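Chapter 7
Looking After a Five-Digit Hand

In this chapter
7.1 The daily check
7.2 Joint zeroing
7.3 Cleaning and the grip set
7.4 The service log

The earlier chapters dealt with arms. An arm has a few large joints, and most of its faults are easy to find. A hand is harder to keep in order. Its joints are small and close together, and it spends its working life in contact with cans, plates, sponges and whatever else is on the bench.

The working example throughout is the right hand on the Skolness bench. It has four fingers and a thumb, and each digit carries a blue light near its tip. On this hand a steady blue light means the digit is powered and answering the controller. It says nothing about whether the joints are zeroed. New technicians at Trudside often read it as a general all-clear, and Section 7.2 is largely about the trouble that follows. 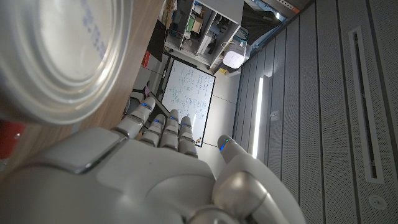 Figure 7.1 Right hand at the bench, with indicator lights on the fingers and thumb.

The daily check starts with the hand open and the arm stopped. Look at the lights first, then at the knuckles. A finger that sits lower than its neighbors may be out of zero, or it may simply have been left there by the last program. Send the open-hand command before you decide. If the finger still sits low, write down which one and go on to the thumb.

Check the thumb separately. It has its own base joint and its own range, and on our hand it drifts sooner than the fingers do. The log for this hand stood at 3283 grip cycles when the thumb was first re-zeroed in February. We now check the thumb zero every 600 cycles.
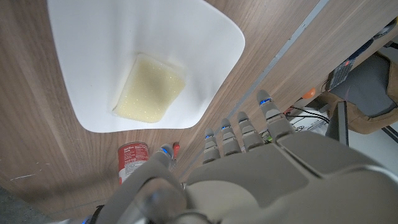 Prasanna Dewan

The grip set is the group of everyday items used to test a hand after service. Ours includes a can, a plate and a sponge. Each asks for something different. The can needs the thumb and fingers to close evenly. The plate sits low on the table and has to be taken by its rim. The sponge gives under pressure, so a hand that closes too far may still appear to hold it well – watch the joint readings as well as the sponge.

Run each item 40 times at the Rallow default speed and record every drop. Do not change the grip force partway through a run. If you have to stop, start that item again from one.

Before you begin Section 7.1, copy the blank log sheet from Appendix C and fill in the cycle count of the hand you will be using.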